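Visit report, Vass sorting hall, Stekden
August 17, 2020

The hall takes in mixed household items from the Futen collection points, more than 700 pieces on the day of the visit. Intake is by hand at a row of benches along the north wall. Each bench has a light wooden top and an open gray metal bin with sloped walls, held at its upper corners by orange spring clamps. The clamps allow a bin to be changed without tools.

Items are released to the benches in small mixed lots. Shape and stiffness vary widely within a lot, and Pillex sets the order in which the lots are issued. 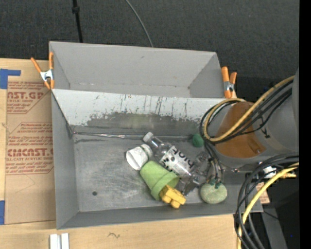

*Bench bin with mixed lot: water bottle, squeeze tube, green cup, yellow toy block, green balls.*

The bins show wear. The floor of the one we looked at most closely was scratched and smudged, with a band of grime across the back wall just above it. There is also a small hole in the floor, left of center. Its purpose was not given.

Crumpled tubes are recorded under the same code as rigid bottles, which makes the Pillex totals hard to use for soft plastics. A separate code is planned. Bin depth was not measured. Noise at the benches was low enough for normal speech.

Remaining time was spent in the baling area, covered in the second report.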